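From: Tzu-hsuan Cheung
To: Iddale clothes swap list
Subject: Re: [iddale-swap] the red one, and folding generally

Quick one before I go out, sorry for typos.

On 9 May, sorry, no — ignore that, wrong thread. Replying to Gearóid's points below.

Gearóid Ó Néill wrote:

> Hello all. Been through the bags Man-lok dropped off. Most of it is
> fine and can go straight on the rail at Choi. Two questions.
>
> 1. Are we folding tops or hanging them this time? Last swap we
> hung everything and ran out of hangers by 10.
>
> 2. There is a red thing in there, scrunched up at the bottom of the
> bag. Is it good enough to put out or is it rags? I only had a quick
> look and the light in our hall is hopeless.
>
> Also can whoever has the Potudow crates bring them back please.
> Gearóid

1. Fold. Tops folded, hangers for coats and dresses only. Sleeves in first, then in half, then in half again. Keep the piles short, four or five high at most, anything taller goes over as soon as someone pulls one from the bottom. Ching-wen wants them sorted by size, I'd sooner do colour but will go with size if she's doing the labels. Kids' stuff seperate either way.

2. Not rags! I'd put it out. Nice strong red still, soft, a bit fuzzy on the surface the way brushed cotton goes. Badly creased and there are a few faint darker marks. Might be nothing, might be stains, can't tell til it's been washed. Plus a bit of white, lint I should think. Fongchan has offered to run a wash, so it can go in with hers. COLD please, and nothing pale in with it, remember the Flestulier napkins.

If the marks stay it can go in the 2 for a pound box. Someone will want it for gardening or decorating.

Crates — one is in my boot, the other I thought Man-lok had? Man-lok can you check. They're the grey ones with the broken handle.

Still needed:
tables, we have 2, could do with one more
safety pins
somebody to do the door from 9 til half past
carrier bags, the good thick sort

Pics of the red one below. The pile in the second is the sort of fold I mean, orange one on top, all neat, colours showing down the side so you can see what's there without digging.

Have to run. Will look at replies tonight.

Tzu-hsuan

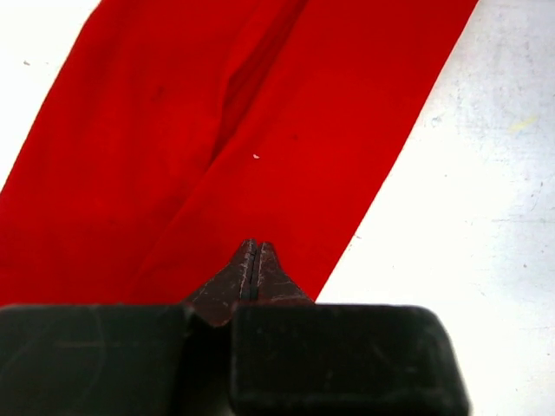
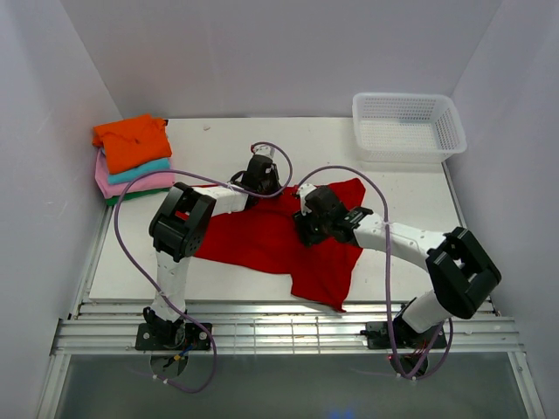 The red one, close up and then spread out, still unfolded. Folded pile is top left in the second.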